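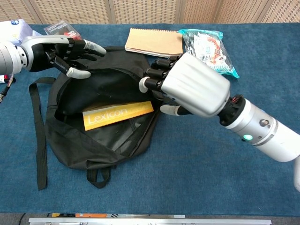

Planer-Update bei Kimaro: weniger Ruckeln, viele offene Fragen

Mit der neuen Version von Kimaro verspricht Stumico, dass zweihändiges Packen »ohne Nacharbeit am Skript« läuft. Wir haben das Release Note gelesen und danach den Quellcode. Die Wahrheit liegt, wie so oft, ziemlich weit unten im Changelog.

Neu ist vor allem, dass der Planer beide Arme in einem gemeinsamen Zeitfenster rechnet. Bisher wartete der rechte Arm, bis der linke seine Bahn quittiert hatte, was bei starren Kisten niemanden störte. Bei Taschen und Rucksäcken schon: Stoff gibt nach, die Öffnung verzieht sich, und ein Buch, das schräg im Fach liegt, verdeckt genau die Kante, die die Wahrnehmung zum Greifen bräuchte. Ob ein gemeinsames Zeitfenster daran etwas ändert, darf man bezweifeln. Das Taschenmodell ist jedenfalls dasselbe wie in der Vorversion, ein Netz mit 405 Stützpunkten, und glänzendes Innenfutter behandelt es weiterhin wie ein Loch in der Tiefenkarte.

Stumico wirbt mit 4000 simulierten Packvorgängen. Simuliert – das Wort steht im Datenblatt genau einmal, in der Fußnote. Zahlen von echter Hardware fehlen. Rania El-Sayed, bei uns für die Regelung zuständig, hat nachgefragt und einen Link auf dasselbe Datenblatt bekommen.

Brauchbar finden wir den neuen Log-Viewer. Er legt Gelenkwinkel und Kamerabild auf eine Zeitachse, und man sieht endlich, ob ein Abbruch aus der Planung kam oder aus der Fingersteuerung. Dafür allein lohnt sich das Update, sofern man mit zwei Einschränkungen leben kann: Alte Skaltex-Konfigurationen werden nicht mehr gelesen, und der Kollisionspuffer zwischen den Händen lässt sich nur noch global setzen.

Die nächste Version ist für September angekündigt, dann angeblich mit Messreihen aus Grovthorpe. Bis dahin bleibt unser Produktivzweig auf dem alten Stand. Wer testen will, nimmt bitte den Zweig von Rania und trägt Abbrüche samt Log ins Ticket ein.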